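Cómo ordenar los papeles de casa en una tarde

Empieza por reunirlo todo en un solo montón: facturas, garantías, el seguro y las instrucciones de aparatos que ya no tienes. El mío sumaba 493 hojas, casi todas inútiles.

Separa en tres grupos: guardar, consultar y tirar. Si dudas más de 8 segundos con un recibo del gas, va al tercero.

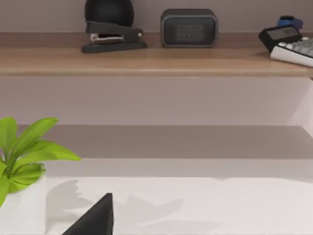
Grapa solo lo que pertenece al mismo trámite, con la grapa arriba a la izquierda. Las garantías van con su tique - fotocopiado, que el papel térmico se borra justo antes de la avería.

Después, dos carpetas por persona y una etiqueta legible en cada lomo. «Varios» no es una etiqueta, es una rendición.

Repite la operación cada mes de mayo, antes de la declaración de la renta si eres prudente y durante si eres como yo.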